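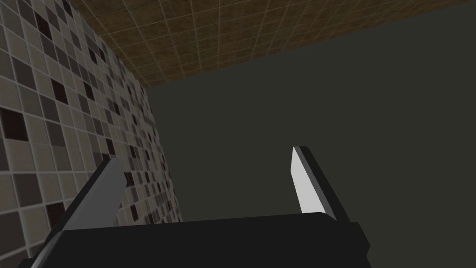
Why does the jab lose snap after round three when the heart rate says he's fine?

Our best guess is the back foot. By then the rear heel is down and staying down, and the push has to come from the shoulder alone. The pulse strap can't see that.

**Notebook, Rukurthorpe gym, March, started 6:40 pm**

Great session tonight, writing it up while it's fresh. Győző Vass did five rounds on the heavy bag with the Flerko sensors in his wraps, three-minute rounds, one minute off. Southpaw stance for all of it. I asked him to throw the lead jab whenever the beeper went and do whatever he liked in between, which he was very happy about (lots of left hooks to the body, he loves that punch).

We logged 481 beeper jabs once the bad ones were thrown out. Bad = the sensor saw two peaks inside the window, so either a double jab or a jab and a hook that came too close together. Probably too strict! I'd like to go back and rescue the doubles, as he throws them really cleanly when he's fresh.

What I saw in the numbers:

- rounds 1 and 2 practically on top of each other, lovely tight cluster
- round 3 starts the same, then drifts in the last minute
- round 4 is where the peak drops properly, and the return of the hand gets slow before the punch itself does
- round 5 comes back up a bit?? He knew it was the last one. Fighters!

The slow return is the part I'm excited about. If the hand is coming home late a whole round before the power goes, a corner could pick that up by eye and say something. Győző says his old coach at Nyitrai used to yell "bring it home" at him from the middle of fights onward and he always thought it was about his guard. Maybe the coach was seeing exactly this.

Sampling was set to 1,000 per second on both hands. Right hand file is perfect. Left hand has a gap of about 35 seconds in round 2, looks like the wrap slid and the clip let go. Taped over it between rounds and no trouble after that. For next time: tape first, then wrap, then a second strip across the knuckles. Check he can still make a full fist.

Bag notes. We used the Cistero bag, the longer one, hung a link lower than usual so he could get to the body without squatting. It swings more like that. I had someone steady it in the breaks but not during the rounds, so some of the scatter in round 4 could just be him hitting a bag that was coming at him. Need to look at the video before I get carried away. The heel thing comes from video too, and I've only been through rounds 3 and 4 at half speed so far.

Also tried the pads for one extra round at the end, no beeper, me calling. Didn't count it toward anything. His timing on pads is so much nicer than on the bag, really a pleasure to hold for. He slipped my slow return hook every single time and grinned about it.

To do:

- [ ] recut the doubles with a shorter window
- [ ] video for rounds 1, 2 and 5, heel up or heel down at each beep
- [ ] same five rounds with the bag a link higher
- [ ] try it orthodox? he says his right-handed jab is terrible, so yes please
- [ ] ask Győző what he ate, he mentioned skipping lunch

Packed up 8:15. Sensors on charge, left one needs a new clip before anybody borrows it.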